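October, evening

I came home at seven with a headache, and I will write before I eat, otherwise I will not write at all. Today the board told us what will happen with the company's shares, and I want to remember how it was said before everybody starts to tell it differently.

Rosser wants to sell us. I should say it correctly: Rosser wants to separate Nivetti from the group and give it a listing of its own. For years I have worked in the finance office of Nivetti, and in all this time we were a line in the report of somebody else. Now we must produce a prospectus, with audited accounts for three years, and my part is the debt note and the leases. I was proud for one hour, and then I saw the timetable.

Nia Jarman led the meeting. She is good at this. She speaks slowly and she does not use the words that consultants use, so I understood everything the first time. The plan is that existing shareholders of Rosser receive one Nivetti share for every 16 they hold. No new money comes in. I asked how we will pay back the loan from the parent if no new money comes in, and there was a small silence in the room. Nia said it was a fair question and that the loan would be replaced by a bank facility before the first day of trading. The facility is 150 million. It is more than the present loan, and I wrote the difference in the margin of my notebook with two lines under it.

Then a man from the bank spoke for a long time about the price. He believes that the market will value us like Vetau, who listed two years ago. I do not believe this. Vetau has customers who pay every month, and we have customers who pay when they remember. I looked at our receivables again after lunch and the old ones have grown since June. Any analyst will find this in ten minutes. But I am only the person for the notes, and perhaps the bankers know things that I do not.

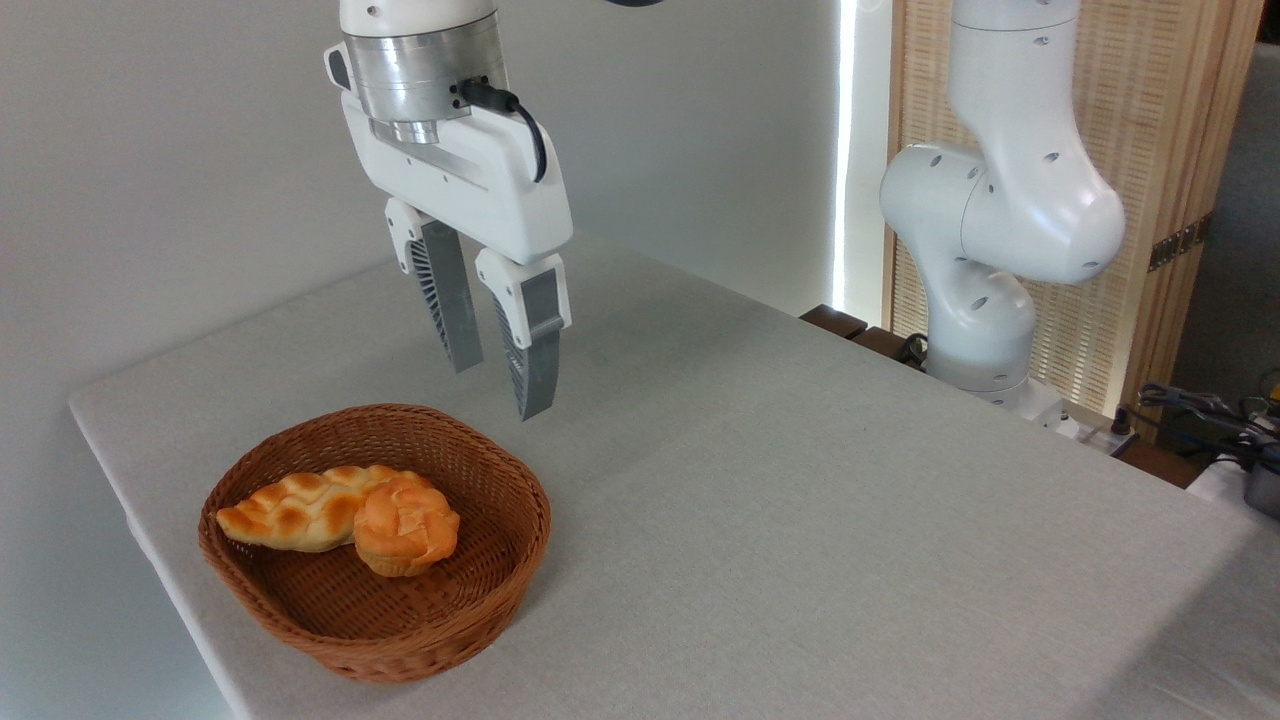

What troubles me more is the question of the staff shares. At the moment we have options in Rosser, and mine were going to vest in spring. After the separation they will be "converted on an equivalent basis." I asked the personnel department what equivalent means and they sent me a document of 13 pages where the word is used often and is explained on no page. I will read it again tomorrow with a pencil. If I understand the formula, it takes the average closing price over the first days of trading, and so if the share starts high and falls after, we receive fewer options at a bad price. If it starts low, it is better for us. It is a strange feeling to hope that your own company has a weak first week.

I called my brother from the train. He bought shares in Rotness when it was split from its parent, and he told me the old story again, how the big funds sold in the first month. They had to, their rules did not permit them to keep such a small company. He waited, bought more, and was happy later. He said I should do the same. I told him that I am an insider now and I cannot buy anything, and also that I have a kitchen to pay. He laughed at the second reason and did not accept the first. I must be careful what I say to him from now on — today I signed the paper about confidential information, and it is written very clearly. I talked only about Rotness, I think. I did not mention the facility.

Small things, so that I do not forget them. The lease for the warehouse has a clause about change of control and I have to find out if a separation counts. The lawyers want the translation of the old loan agreement, and the translation we have is bad (I know because I made it, in my first year here). The auditors arrive on the 7th and need a room with a door that locks.

Nia stopped at my desk when I was putting on my coat. She asked if I would come to the meetings with investors, to sit behind and answer about the debt when it is needed. I said yes too fast. My English is good on paper, but when people with quick questions look at me, I lose the small words. Still, I said yes, and I will practice the answers aloud in the bathroom, as I did for my first interview.

Now soup, and then the tablet for the head. The draft of the debt note can wait until the morning.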